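Irutley Toy Sorting Notes

README for the shared folder

Maintained by Gladys Cuadros
Last revised in May

What this folder is

Irutley is the set of lists, photographs and working notes for the small toy collection kept at the Buenaventura toy library. It covers plastic animals, building pieces, vehicles and play food. The animals are the largest group and the one that people ask about most, so most of this README is about them.

The notes are meant for anyone who sorts, cleans, lends or records the toys. They are also read by the other two places that borrow from us, Seturside and Tamulari, who keep their own copies. If you are reading one of those copies, check the revision month at the top against ours before you rely on it.

What is in the folder

animals.csv: one row per animal figure
other_toys.csv: everything that is not an animal figure
bins.csv: which group goes in which bin
loans.csv: what has gone out and come back
photos: pictures, filed by group
notes.txt: odds and ends, mostly spelling decisions

The CSV files use commas and open in any spreadsheet program. Please don't save them as spreadsheet files in the same folder. We had both kinds for a while and people were editing different ones.

How the animals are grouped

The first column in animals.csv is the group. There are six: farm, wild, sea, birds, dinosaurs and small creatures. A figure has one group only. Lions, tigers, elephants, giraffes and bears are all wild, wherever in the world they come from. We did try splitting them by continent, and the children's version of the sorting game still does, but it made the list harder to keep and the bins harder to fill.

Penguins are birds. Seals are sea. Rabbits are farm unless they are smaller than a thumb, in which case they go with the small creatures. Horses with riders attached are farm, and the rider is mentioned in the remarks column.

Lions need a word of their own because there are several and they are easily muddled. A figure with a mane is entered as "lion". One without is entered as "lioness" if it is an adult and "lion cub" if it is plainly a young one. Where the body and mane are different shades, put both in the colour column, body first, like this: tan / dark brown. "Brown" alone is fine when there is no real difference.
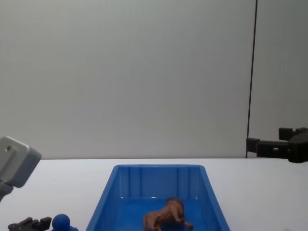
The colour column should use everyday words. Tan, brown, dark brown, grey, black, white, cream, yellow, orange, red, pink, green and blue will cover nearly everything. Older rows have words such as "sandy" and "fawn" in them. Change these to tan when you come across them.

Bins

Figures are sorted on a table and carried in open bins. When you are sorting, put the bin down first and take figures out of the mixed box one at a time. Set them in the bin; don't drop them. Tails, ears and horns are what break, and a horn that has come off a figure is very hard to match up later.

Don't fill a bin above its rim. The figures at the top fall out when it is lifted, and they end up under the shelving. If a group has too many figures for one bin, start a second and give it the same name with a 2 after it, for example "wild 2". Add it to bins.csv on the same day.

Bins are wiped out with a damp cloth before they are refilled. Dry them properly, including between any ribs on the inside walls, where dust gathers and goes grey. The figures themselves are washed in warm water with a little washing-up liquid and left on a towel for 72 hours before they go back. That is longer than they seem to need, but the hollow ones hold water inside and drip for days if they have a hole in the foot.

Columns in animals.csv

id: a number, never used again once a figure has left the collection
group: one of the six above
name: the animal, in lower case, singular
colour: see above
length_mm: nose to the base of the tail, in a straight line
material: plastic, rubber, wood or cloth
condition: good, worn or broken
bin: must match a name in bins.csv
remarks: anything else, kept short

Length is measured without the tail since tails are curled, bent or missing so often. For birds, use height and write "height" in the remarks. Snakes are measured end to end along the curve with a piece of string.

"Worn" means the paint has rubbed off or the surface is scratched, and the toy can still be lent. "Broken" means a part is missing or there is a sharp edge. Broken figures stay on the list but go in the repair box, with "repair" in the bin column.

Photographs

Not every figure has a photograph. A picture that shows the general shape and colour is enough. Use the id as the file name if the figure has one. If it hasn't been given one yet, use the animal's name and rename the file later.

Please keep children out of the photographs.

Known gaps

The numbering starts at 2000. Anything with a lower number comes from the old card index and has not been checked against the shelves. Some of those figures have certainly gone.

The sea group has no lengths at all. Whoever entered it left the column blank, and it needs doing from the start.

Two rows for the zebra with the chipped ear are the same zebra. It was entered once before washing and once after, and the loan records refer to both, so neither row can be removed until loans.csv has been put right.

Figures lent to Tamulari over the winter are marked as out, though a few have come back in mixed boxes. Check the mixed boxes before reporting one of these as lost.

Making changes

Small corrections to spelling, colour or condition can be made straight away. Ask Gladys before you add a group, change a column or renumber anything. New figures are added at the bottom of the list and not in alphabetical order.

If you borrow the lists for a playgroup or a classroom, you are welcome to alter your own copy however you like. Send back corrections if you find mistakes, with the id of the figure and what needs changing.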